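Three weekends with the Jisau gripper kit

So the box has been sitting on my bench since the start of July and I finally have enough hours on it to say something useful. A bunch of you asked after my last post whether the Jisau kit is worth the money for someone who mostly messes with old computers in a garage, and my answer is a pretty warm yes with a few grumbles attached.

Quick recap if you missed it. Jisau sells a two-finger gripper with a little wrist camera and a control box, and it bolts onto most of the small hobby arms. I put mine on the Tessier arm I bought used last year. The kit was $1720 with the camera, and the version without it is a fair bit cheaper, but please don't buy that one! The camera is most of the fun.

Setup took me a whole Saturday. The mechanical part was easy (four bolts, one cable, done before my coffee got cold) and then I spent the rest of the day arguing with the software. The installer wants an older version of something I'd already updated, and the manual has you calibrate the camera before it tells you how to turn the camera on. I ended up on the Valtmont forum, where somebody had posted the steps in the right order. Go there first. Print it out. Tape it to the wall like I did.

Once it's running, though, wow. The fingers close smoothly and you can set the squeeze in tiny steps, which I didn't care about until I started handing it delicate stuff. I warmed up with empty plastic cases and a deck of cards, then some dead memory sticks out of my junk drawer. The first evening I dropped nearly every stick. By the second weekend I had the squeeze set at 40 on their scale and it was picking sticks up off a foam pad and putting them back down all evening long.

Then I moved on to what I bought it for, which is working inside a real machine. I have an old dual-bank server board from a surplus place over in Plisdale, still mounted in its case, and I've been using it as my torture test. There are memory slots on both sides of the processor socket, packed in close, so there's not a lot of room for clumsy fingers.

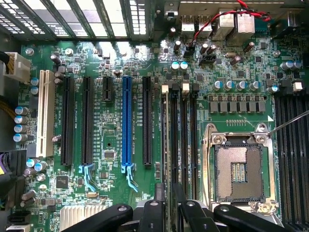 Wrist camera view, with a memory module held over the slots.

I love this view. You look straight down past the fingers and you can see right where the module is compared to the slots, and that's so much better than what I used to do, which was crouch next to the bench with a flashlight in my teeth. The picture is sharp enough that I can tell the white latches from the black ones. The little white printing on the board is another story, I can't read most of it on the screen, so I keep a photo of the board open on my laptop to be sure which slot I'm at.

My grumbles, then. The fingers are wide. Really wide, for this kind of job! When they come in low they cover up a chunk of whatever is under them, and on this board that includes part of the chipset heatsink, so I plan my path before I go down. Jisau sells a narrow set as an add-on and I think those should be in the box. The fan in the control box is also loud enough that I turn the radio up.

The other thing is pushing. Holding a module is one job and seating it is another, and my arm is light, so it flexes when you lean on it. I do the last shove with my thumb for now. That's on the Tessier more than the kit, I'd guess, and if you have a stiffer arm I'd love to hear how it goes for you.

Support has been good. I wrote in about a cable that felt loose, got ticket number 2446 back within minutes, and a new cable was in my mailbox later that week. No forms, no sending photos back and forth.

Would I buy it again? Yep. If you're starting from nothing, set aside another $900 or so for a used arm, and check that the wrist plate matches the bolt pattern on the Jisau site, as mine needed an adapter I had to hunt for. I've ordered the narrow fingers and I'll post again once I've had them on that board for a while. Leave your questions in the comments, and if anyone has gotten the calibration to survive a restart, please please tell me how.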